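Water hardness and your office humidifiers

Tenants on the upper floors have asked why the portable humidifiers leave a pale dust on desks and shelves. The dust is dissolved mineral, mostly calcium and magnesium carbonate. An ultrasonic unit breaks tap water into droplets and sends the minerals out along with them. When the droplets evaporate, the solids settle on whatever is nearby.
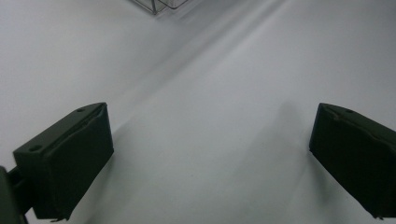 JANEVGATE, July. Haris Satti of building services tested the supply at the second-floor kitchen tap and got a hardness of 256 milligrams per liter as calcium carbonate. Water at that level is normally classed as very hard. The reading at the basement inlet was the same, so the riser is adding nothing.

Evaporative units draw air through a wet wick and leave the minerals in the wick, which stiffens and has to be replaced. The Ovix units on the east side are this type. Wicks are stocked in the supply room on 8 and can be signed out at the desk.

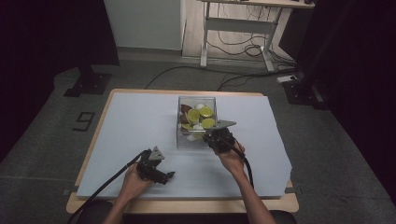 For ultrasonic units, fill with distilled or demineralized water only. A pitcher filter with a carbon element improves taste but has little effect on hardness. Boiling removes part of the carbonate and leaves the rest.

Descale tanks every Sunday shift with a citric acid solution, let stand 17 minutes, and rinse twice. Do not mix descaler with bleach.

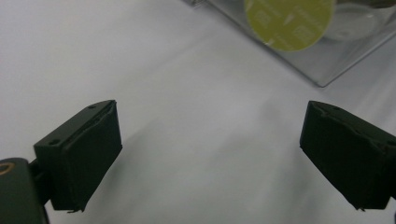
Bushra Baloch is collecting quotes for a softener on the main line. Softening swaps calcium for sodium and does not lower total solids, so ultrasonic units would still leave dust. Send unit locations and model numbers to her at extension 19.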